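May, evening

Second round of the gripper comparison with Corinne. The Komlow pair went on after lunch, same cables as the Tesum pair, same controller settings. Task is the clear box and the packet.
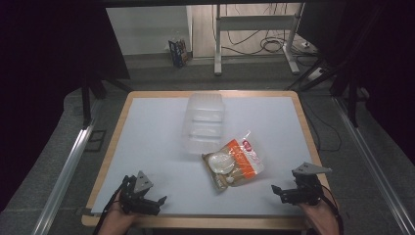

Fingers open, from the tool's own camera: 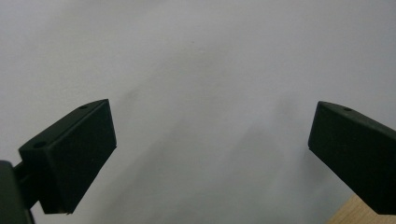
Komlow closes more evenly than Tesum but has more play at the pivot. Logged 19 trials before the right encoder drifted again – re-zeroed it and carried on to 40. Agata wants the drift plotted against run time. Exposure on the right camera still set too low, left at 2,000 microseconds for now. My wrists prefer Tesum, the grip angle is shallower.

Tomorrow: swap the encoder lead, repeat the first block, ask Ubaldo for the spare finger screws.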